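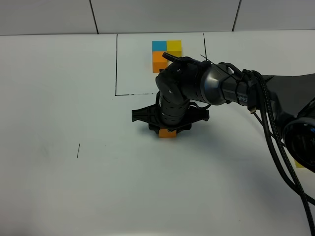 The Pondale Letter
Sunday, November 24, 2019

The leaf pickup, such as it was

The town of Pondale has finished its fall leaf collection, according to the town of Pondale. Residents of Gandon Street may wish to look out their front windows and form their own opinion.

The schedule went out in October on a half sheet of green paper, tucked into the water bill. It divided the town into 4 zones, gave each zone a week, and asked that leaves be raked to the curb but kept off the street. Since most of our curbs are the edge of the street, this left people with a strip of ground the width of a shoebox. They did their best. By the first weekend there was a brown ridge running the whole length of Hennessy Avenue, tall enough that small dogs had to be lifted over it.

Then it rained for most of a week. Wet leaves are heavy, and the vacuum truck, which we share with Nostthorpe, does not care for them. It clogged on Hennessy on its first morning out and went back to Nostthorpe for repairs. Nostthorpe, having the truck in its own garage, used it. I am told their streets look lovely.

When the truck came home it started with Zone 3, for reasons that have not been shared. Zone 1 was done next, though only the even side. Zone 2 was marked complete on the town website two days before anyone there saw a truck, and it has stayed complete ever since.

The official tally is 600 cubic yards of leaves, all of it now resting behind the ball fields, where it will become compost and be offered back to us in the spring at a modest price. Bring your own bucket. The pile is already steaming on cold mornings and has drawn more visitors than the fall concert did.

The phone line for missed pickups took 13 calls, a number the town office finds encouraging. I called twice and got a busy signal both times, so I would put the true figure somewhat higher.

If your leaves are still out there, you have some choices. You can bag them in paper (plastic will be left behind with a sticker on it) and set them out with the regular trash through the middle of next month. You can haul them to the ball fields yourself on a Saturday morning before noon. Or you can mow over them and call it mulch, as my neighbor across the street has done every year I have lived here. His lawn is better than mine.

Snow parking rules start next week. The half sheet will be yellow.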